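How to Get a Guest Room Ready for Winter Visitors

Our spare room sits closed from fall until the holidays, and by then it smells like a closet. These are the steps I go through before anyone arrives. Allow an afternoon, plus drying time for the laundry.

Step 1. Air it out

Open the window and the door for 44 minutes or so while you do something else. Turn the heat down first. If the room still smells stale, leave an open box of baking soda on the closet shelf overnight.

Step 2. Wash the bedding

Wash everything, even if it went away clean. Sheets and pillowcases can go in warm. Check the tag on the comforter – ours is too big for the home machine, so it goes to the laundromat.

Dust the headboard before the clean sheets go on. Dark wood shows every streak, so use a barely damp cloth and go over it again with a dry one. Molding needs a soft brush in the corners.
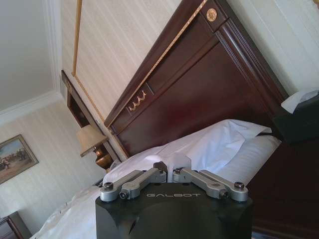 Step 3. Make up the bed

Fit the bottom sheet tightly, then add the top sheet and one blanket. Leave a second blanket folded on a chair. My father-in-law, Normunds Adomaitis, sleeps cold even in January and always uses it.

Step 4. Clear some space

Empty one drawer and leave nine hangers in the closet. Put a lamp within reach of the bed and test the bulb.

Step 5. Leave the small things

Set out two towels per person, a water glass and the Wi-Fi password on a card. Write the password large.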